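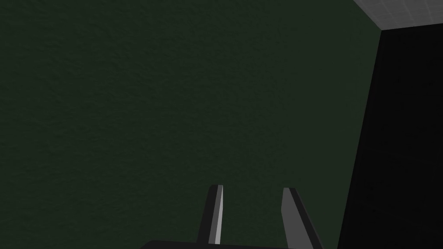 Skelliner has put out a new version of its good practice notes for robot trials run in simulation, and teams sending results to the Trereck test list are asked to follow them from May 10, 2022. The notes run to 77 pages, down from 118 in the January draft.

Most of the cuts are in the section on paperwork. The rules on room setup stay much as they were. Each simulated room must have a version number, and any change to walls, floor or furniture means a new one. The starting pose of the robot has to be saved with every run, along with whether the grippers begin open or closed.

Views from the gripper are to be stored from start to finish, even where there is only bare wall or floor to look at. In the draft, teams could trim these stretches. Freya Mapplebeck, who edited the notes, said trimmed runs were hard to compare with full ones.

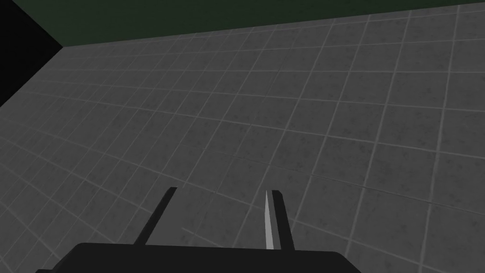

Do older runs have to be done again? Only if they are being sent in as new results. Runs already on the list stay there and are marked with the old version of the notes.

Section 2 covers work near furniture. Any contact between an arm and a cabinet, door or drawer front must be logged, whether or not it was part of the task. A run that ends early still counts and goes in with the rest – leaving it out is treated as a reporting error. Where a task is scored as a success rate, the notes now ask for almost 900 runs per room, and smaller sets must be labeled as partial. 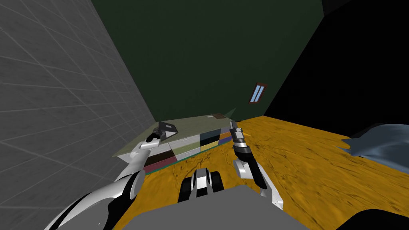 Ferdinand Gasser wrote in to say that the contact rule is fair but the run count will be hard on small teams, and that he would like to see partial sets listed on the same page as full ones. Skelliner says it will look at the listing when the notes are next revised.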